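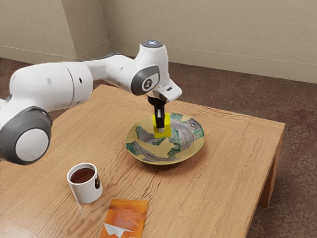 About Pristorari

Print this page
E-mail this page

Pristorari writes software for robot arms. We do not build arms, grippers or cameras. Our customers already have those, and they come to us for the part that decides where the hand should go and how it should get there.

We started in Stustow with a motion planner for short reaches over furniture. It is still the piece most people ask about. The planner now ships with two other tools:

Rainer handles perception. It takes camera views and finds the object to be moved and the surface it should go on. Patterned surfaces get a lot of our time, as paint, cracks and lettering can all look like edges to a program.

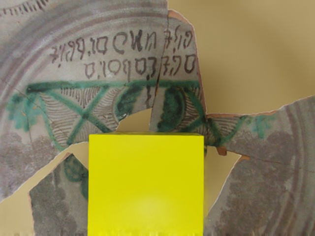
Yellow cube against decorated bowl fragments, simulated view.

Pratano is our simulator and test runner. Every change to the planner goes through 3000 simulated placements before it reaches a customer. The test library has 168 room and table layouts, and 146 of them came from requests sent in by users. We add to it when someone reports a case we have not covered — usually a rim, a narrow gap or a cup in an awkward spot.

A typical run has the arm lower a small block toward a plate on a coffee table with a full mug close by. The planner has to keep the forearm clear of the mug and bring the fingers in from above. Pratano logs joint positions, contact and planning time at each step, so a failed run can be replayed from any point. If a plan takes longer than 750 milliseconds, the run is marked for review even when the block lands where it should. 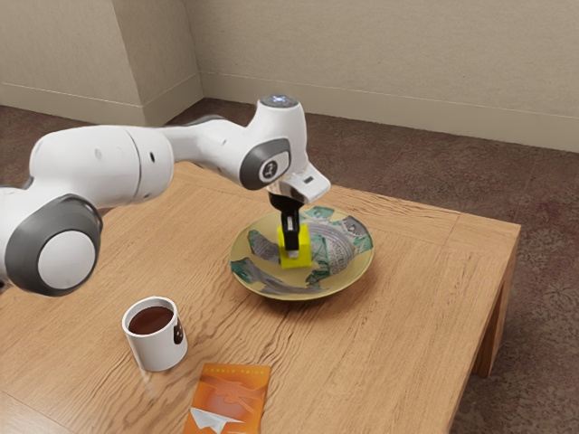 How we work

We release twice a year, in March and in the fall. Each release comes with its full test log, including the failed runs. Customers can load their own arm model and their own objects into Pratano and run the same tests at their site.

Support questions are answered by the people who write the code. Please send the log file with your question, and tell us which version of the planner you have installed.

Page last updated 10/06/2026

Print this page
E-mail this page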